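Setting Up a Paper Cup Stand for a Coffee Table

We go through some 100 paper cups at every Rilport neighborhood coffee morning, and for years I just let them roll around in a box, bless me. A wire holder with a round base changed all that, and I'm so glad I finally bought one!

Start by wiping down the table and letting it dry. Leave the cups in their sleeves until the holder is where you want it, then slide each stack in upside down, rims toward the table, and ease the plastic off from the top.

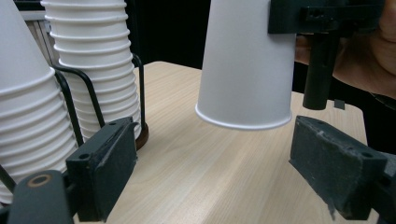 Tsegereda Wubshet wrote in to say she gives each stack a little twist as it goes in, and her cups hardly ever stick together anymore.

I've tried it since, and it does help (thank you, Tsegereda!). When you take a cup, hold it low down near the rim and don't squeeze, as paper dents more easily than you'd think. Set it down gently.
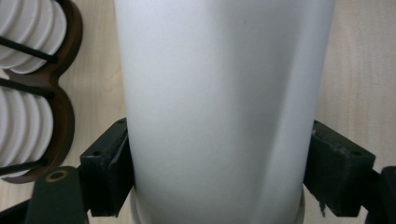
How full should the holder be? Stop a couple of inches short of the top, so the stacks don't lean when somebody bumps the table.

Keep the spare sleeves closed in a dry cupboard until you need them.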